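July, 11 pm

Quick one, dead tired. Up at 5 for the bread order, Kodden wanted 300 rolls for the fair and of course the flour came late. Miroslava Halás drove out to Lernmont for more, bless her. Back by seven. We made it – just.

Feet hurt. New shoes are going back.

Lunch: cold soup standing up. Mom called, her tomatoes have split again, too much rain. Told her to pick them green. She wont.

Imo home for two nights, talked lab all thru dinner, plates and wells and more plates. I like hearing it. 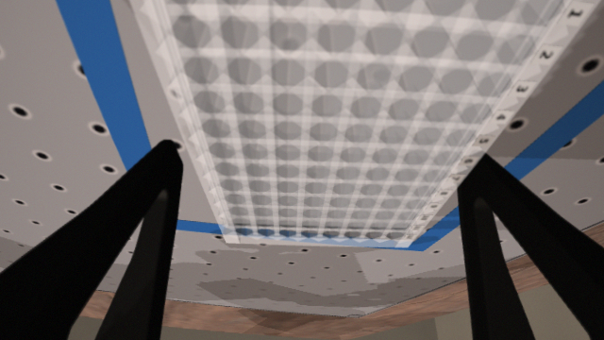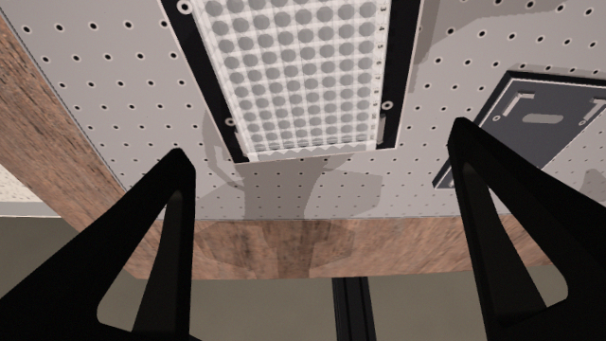

Plates with rows of round wells, both of them.

Evening

Walked to the river with Imo. Water still high over the steps. Paid Ó Conaill the 87 for the oven door, finaly. He says the hinge will last till winter – we'll see.

Tomorrow: yeast, stamps, call the dentist back. 14 loaves for the school, seeded, not sliced. Ask Miroslava what I owe her for gas.

Window open, somebody's dog going on and on. Bed.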